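Keeping the hand grippers honest: an interview with Saron Negash

The cloth-handling cell at Hodgate has two hand-held grippers, one table and one maintenance log, and Saron Negash is responsible for all of them. 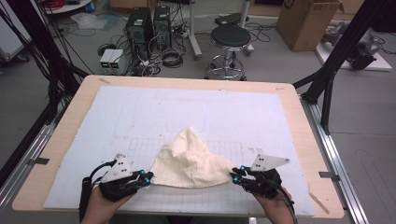 She took over the cell in February from Abenezer Worku, who had built most of it. The log he left her was short. "It said to check the jaws and check the cables. It didn't say how often, or against what," she says. Her first job was to write down the tolerances.

The jaws come first. Each pair is closed on a strip of paper and the strip is pulled from the side. If it slides out at one corner and holds at the other, the tips aren't meeting square and the finger joints are opened up. "With a rigid part you can live with a bad corner. Knitwear creeps out of it. You get a fold that looks held and then the edge drops."

The coloured markers at the joints are inspected at the same time. The tracking software works out jaw opening from the distance between them, so a marker that has shifted gives a wrong width on every cycle until somebody notices. Negash replaces any with a lifted edge and does not re-glue old ones. After a replacement the gripper is opened and closed through its full travel and the zero is taken again.

Asked which part fails most, she answers without looking at the log. "Cable, at the exit from the body. The operator turns the wrist and that is where it bends." The present cables are rated by the supplier, Drosov, for 2000 flex cycles at the tightest radius, a figure she regards as optimistic for this work. She changes them at 700. The loop past the wrist is left slack on purpose. When operators taped it down to keep it out of the way, the connector took the load and two bodies had to be opened to resolder the pins.

The plates on top of the grippers get less attention. They are checked for play by hand, and the screws are marked with a line of paint pen so that movement shows. A loose plate and a bad calibration produce much the same error in the data, and the plate takes a minute to rule out.

The table has its own procedure. The table is clipped at its edges to the aluminium frame, and the frame is the reference for everything else. Sewwandi Mondal, who runs the sessions, measures the board position against the rails at the start of each shift. Grid lines are redrawn when they fade. "Smudges we leave. They make no difference," Mondal says. "If the board has moved, I stop and call Saron."

There was a disagreement over the board material. Mondal wanted something harder that would not dent. Negash kept the foam, on the grounds that the gripper tips hit it many times a day and she would sooner replace a board than a set of fingers.

Power is the remaining item. Supply voltage is read from the displays before the grippers are plugged in and again under load, and a drop between the two readings usually means a worn connector. Negash keeps both numbers in the log.

The full check takes 9 minutes per gripper if nothing is wrong. She would like a test jig that cycles the jaws unattended, and has a drawing for one, under the name Gamance. The motor mount is not finished. Until it is, the paper strip stays in the drawer with the spare markers.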